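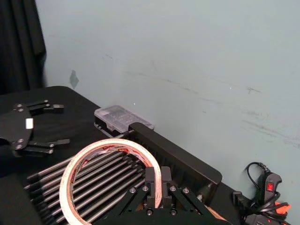 The table on Sunday morning, tape roll on the rods, from the wrist camera.

I promised a cheerful post about the tape exercise this week, and you're getting the story of a loose bolt instead. Sorry! Pour yourself some coffee, because I do tend to go on.

Those of you who have been reading since last April know that Ronaldo Sison and I have been teaching our arm, Sudik, to pick up a roll of tape and carry it over to a tray. It's a simple job (my niece does it beautifully) and by January Sudik was doing it so well that I had stopped watching the fingers and started answering my mail while it ran. You can see where this is going.

On Thursday, on run 14, the arm came down, closed, lifted, and the tape slid right out and rolled under the radiator. Fine, that happens. Then it happened again, and on the third try one finger came down at a slant and pressed on the rods with a noise I can only compare to a fork on a plate. I lunged for the stop and got there, though I'd like to say I was more graceful about it.

Ronaldo blamed my code and I blamed his calibration, and we spent two very polite hours proving each other wrong. It was Hedvika Říha, stopping by to return a book, who reached over and wiggled the left finger. It moved! One of its bolts had backed out just enough to let the finger tip under load, and the software, bless it, had no idea.

So the power went off, all the bolts came out, and they went back in with thread locker, which I should have used the first time. We also cut the closing force and moved the stop button to where my left hand rests. And there's a new rule on a sticky note: wiggle the fingers before every session, and no mail while the arm is moving.

I'm letting the thread locker cure properly before we try again. Ronaldo wants to go back to full speed right away, and I've told him we'll start at the slowest setting and argue about it from there.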